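Home | Bench Notes | Kitchen Handling | Tools | Perception | Archive

Handling Soft Food Items: Software Tips for the Teaching Kitchen

These notes are issued to staff and students who prepare control and perception software for food handling at the Clurnthorpe teaching kitchen. They cover soft, folded and filled items such as dumplings, pastries and small buns. Plates, cutlery and jars are covered under Tools.

Before the first grasp

Confirm that the planner has loaded the soft-item profile. The default profile was written for mugs and tins, and it closes the fingers at a speed that will split a thin wrapper. In the Tremblay planner the profile name is displayed beside the job number. If the field is blank, stop the job and reload.

Set the closing speed to 10 per cent of the default and leave it there until the item has been lifted five times without a change in the reading. A higher speed may then be tried in steps of 5 per cent. Record each step in the bench log, including those that were abandoned.

Run the approach once with nothing at the target. Operators often skip this when the kitchen is busy, and most collisions with the rim of a serving dish are found at this stage.

Colour and glare

Fried and glazed surfaces are difficult for the segmentation step. A thin golden edge under bright ceiling lights may be almost as pale as the ceiling itself, and the mask will shrink to the darker centre. The grasp point then moves inward and the fingers close on more of the item than was intended. Lower the exposure before adjusting any threshold. If the mask is still too small, collect a short set of 100 views at the new exposure and retrain the final layer only.

Wrist views taken during the hold deserve particular care. The item is backlit and lies very close to the lens, and a large part of the view is taken up by the fingers and housing. Load the gripper mask so that these dark areas are left out of the colour average.
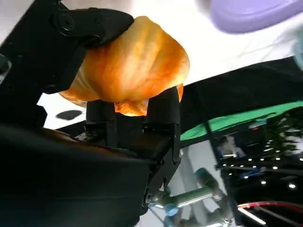 K. Killgate

With an orange and golden item of this sort, lit from behind, the software should treat the pale folds and the deep orange folds as one object. If two objects are reported, widen the colour range toward yellow and run the same view again. The darker lower part showing between the fingers is a useful check. A correct mask includes it, and a mask that ends at the fingertips has failed.

Screens, glass and other surfaces

Reflective surfaces return ceiling lights as rows of small bright dots, and may also return a faint figure of anyone standing nearby. Mark such surfaces as excluded regions in the workspace file. Do not rely on the confidence score to remove them. Version 3585 of the workspace file has the current regions for both benches, and older copies should be deleted from personal folders.

Where a second arm works within view, its links must be entered in the collision model even when it is parked. Cables should be entered as well, with a generous margin, and checked again each July when the benches are rearranged.

Holding and release

Use position hold for folded items. Force hold keeps tightening as the filling settles, and the result is a flattened pastry. A short pause after closing gives the reading time to level out.

For release, lower the item until contact is reported, wait, and open the fingers slowly. An item that clings to one finger should be freed with a small sideways movement written into the release routine. Shaking the wrist is not permitted over the serving area.

End of session

Save the log under the bench name, followed by the item name in lower case. Return the speed setting to default and clear the soft-item profile. Finger pads are to be wiped before the arm is parked. Faults in the Clolness camera driver should be reported with the log attached, as reports without a log cannot be traced.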